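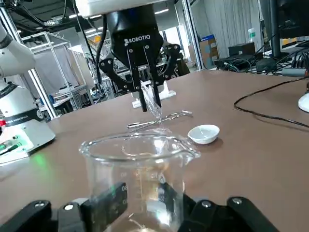
What did the Nolline grant pay for this period?

Mostly glassware and small tools for the teaching bench at Kelledthorpe, plus a bit of furniture money we haven't touched yet.

So, May 11, 2022, and time for my second update to you all at Brident! The bench kit is coming together nicely. We went with small beakers in the end (the big ones take forever to fill and people slosh), and I'm glad we did, they sit well in the hand and the markings are easy to read. The order from Xue came to 558 dollars, with another 166 for the bits I forgot the first time, mainly little dishes and a second style of forceps. I did budget for forgetting things, so we're still fine.

The part I've enjoyed most is working out where everything lives. We've tried 3 layouts so far. The first had the test tube rack right in the middle, where everybody reached over it. The second was tidy but you had to walk round the table to get anything. The one we're using now keeps the rack and the lamp toward one side and leaves a good stretch of open table for the actual work, and I think it's a keeper. 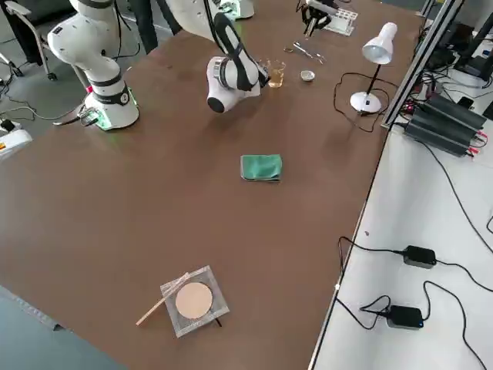
The bench at Kelledthorpe, with the desk lamp, test tube rack and wire gauze out.

I'm still not happy with the lamp cord. It needs a clip or a different outlet, and I'd like that sorted before we have a full group in. The brown tabletop has been a nice surprise, though – white dishes show up beautifully on it. Clear glass less so, so I may ask for a couple of pale mats.

Still to do: labels for the drawers, a proper home for the cloths and wooden splints, and the printed bench cards (two drafts written, both too long, I'm cutting them down). I also owe you the scanned receipts, which are in a folder on my desk and will go out with the next mailing.

If the furniture money can be carried over to September I'd be very grateful. Stools are what we'd spend it on, and I want to get the height right first!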